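Two arms, one basket: a laundry result from Vosum

September 2018

I've been following the folks at Vosum for a while now, mostly because they work on the kind of problem I'd love to hand off at home. So when word came that they had a new result on lifting and carrying soft, floppy loads with two arms, I drove over to Stekgate to hear about it (and yes, I asked when I could have one for my hallway).

The short version: they've been teaching a two-armed robot to pick up a basket of clothes by copying people. Somebody steers the arms through the whole job, the robot records what its cameras see and what its joints do, and a program called Grama learns to produce the same moves without the person. They collected 240 of these guided runs starting in May and threw out the ones where the recording had dropped out or an arm had bumped something, leaving 226 to learn from. That's a pretty small pile for this kind of work!

What got me interested is how they handle the two arms. A lot of earlier setups, the team's own first try included, treated each arm as its own little problem: left arm goes to left handle, right arm goes to right handle, and everybody hopes they arrive together. You can guess how that went. One side would start pulling up while the other was still feeling for its grip, and the basket would tip and dump a sleeve or two over the rim. I saw a clip of one of those early attempts and winced, having done exactly the same thing on my own stairs.

In the new version, which they call Wike, both arms share one plan. The program predicts a short stretch of movement for the pair, then checks again and predicts the next stretch. If the left gripper is running late, the plan for the right one slows down too. There's no separate rule telling it to wait. The waiting comes out of the recorded runs, where people did it without thinking.

The clothes matter more than I expected. An empty basket always weighs the same and balances the same. Fill it with laundry and the weight sits wherever the heap sits, and it can slide once you start to lift. The team changed the load between runs and moved the basket to different spots on the floor, so the program couldn't just memorize one reach. They told me the floor position turned out to be the tougher of the two. Anything too close in and the arms have to fold up awkwardly to get their fingers to the handles. 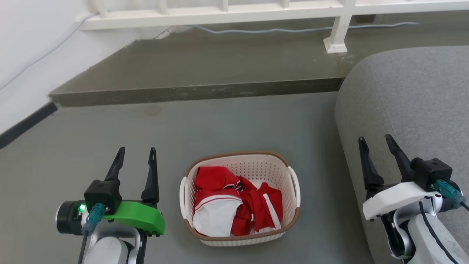 The two grippers on either side of the laundry basket, with red and white clothing inside.

So does it work? Better than before, by their telling, and they were careful about how they put it. The shared plan tips the basket less often than the separate ones did, and it copes with loads it hasn't met. It still has trouble when a piece of clothing hangs over a handle, and it doesn't do stairs, doors, or people walking through. They've tried it with 2 styles of basket so far, and the one with the thinner handles gives it more grief. I asked for a success rate I could print and was told to wait for the write-up, which is fair enough, though I pushed a bit.

I also asked the obvious thing, which is why anyone would start with carrying when folding gets all the attention. The answer was that folding happens on a table, in one place, and somebody still has to get the clothes there. I liked that. My own laundry spends most of its life in transit or parked at the bottom of the steps.

Next up is lifting while the base of the robot is moving, so it can take the basket across a room and set it down. They've started recording runs for that already, and they want to find out whether the old ones can be reused or whether they'll need to begin again from scratch. The write-up and the recordings are supposed to go up on the Vosum site once the checking is done, and I'll post a note when they do.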